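Gredon Kitchen Cell: Setup and Upkeep Notes

Last revised November 25, 2025. Replaces the February version, which described the old table position.

Overview

Gredon is a tabletop kitchen cell with 2 arms, each fitted with a black parallel gripper. Episodes recorded on it go into the Pranutley set, which currently holds 1143 episodes. These notes cover how the table is dressed, what to check before a session, and what to do when something comes loose or stops responding. The data format is described separately in the Pranutley card.

The cell has fixed cameras that look at the table from outside and a head camera that looks down on it. Every session uses all of them. If one is missing, do not record.

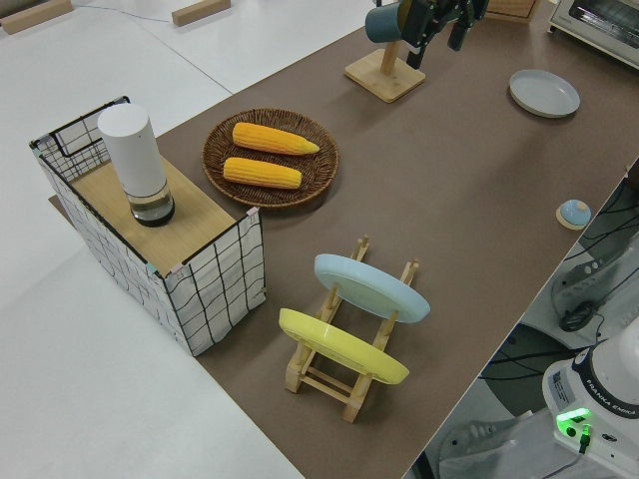
Fixed camera view with the gripper at the mug tree and two plates in the rack.

Table dressing

Props stay on the brown tabletop. The standard set is:

- mug tree with the teal mug and the pink mug
- wooden dish rack
- light blue plates and a yellow plate
- woven tray with two corn cobs
- toaster oven
- small lidded piece with a light blue top

Start positions are given in the layout file for each task. They are loose on purpose. A plate may start flat on the table or upright in the rack, and the mugs may start on or off the tree. Write the starting state in the session log before the first episode, using the prop names from the layout file. Do not make up new names, as the Bakeck export script drops any prop it can't match.

Keep the space in front of the toaster oven door clear in any task that opens it. Wipe the tabletop with a dry cloth between sessions. Spray cleaner leaves streaks that show in the fixed views.

Starting the cell

1. Walk around the table and look at the cables on both arms. They should hang in open loops with enough slack for the wrist to turn all the way. Re-strap any cable that has slid down toward a joint.
2. Power on the arm controllers and wait until both are ready. Release the brakes from the Varma panel.
3. Open and close each gripper once with nothing between the fingers. If the reported width at full close is off by more than 2 mm, run the homing routine and try again.
4. Jog both arms to the ready pose at low speed. Keep one hand on the stop button.
5. Check all camera streams in the viewer. The mug tree must be fully visible in each one.
6. Run one plate pick by hand control. Bring the fingers down at the rim and close slowly. If the plate slides, look at the finger pads before changing the grip force.

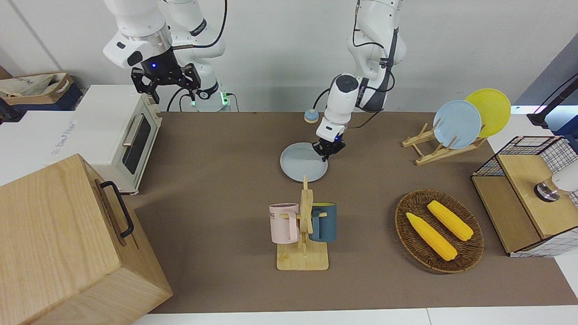
Regular upkeep

Finger pads wear fastest on the plate tasks. Replace both pads on a gripper together every 300 episodes, or sooner if the edges start to lift. Clean the metal with alcohol and let it dry before putting on new pads. Home the gripper afterward and note the change in the log.

Check the wrist screws and the cable straps on the same schedule. Straps should hold the cable without pinching it. If a strap has left a dent in the jacket, move it a little way along the link.

The head camera needs a new calibration any time its mount is touched. The Varma tool writes the result to the calibration folder with the old file kept next to it. Open the head view afterward and compare the edge of the table with the overlay. 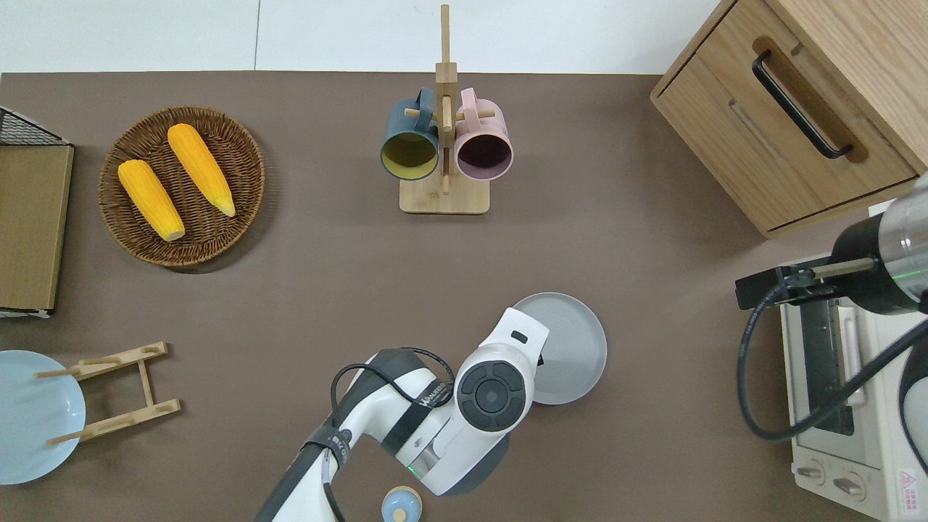 If the overlay is off along one side only, the table has probably been bumped. Move it back to the floor marks before you calibrate again. Episodes recorded with a shifted table can be kept, but set table_moved to true in their metadata.

Known problems

The viewer sometimes freezes on one stream while the recorder keeps running. Stop the episode, restart the viewer, and delete that episode.

A gripper that reports closed but does not move usually has a connector that is not fully seated at the wrist. Power down that arm before you push it back in.

Mugs can catch on the pegs when they are lifted straight up. Stop the arm and free the mug by hand. Mark the episode as failed and keep it.

The Bakeck export fails without a message if the session log is still open in another program. Close the log and run the export again.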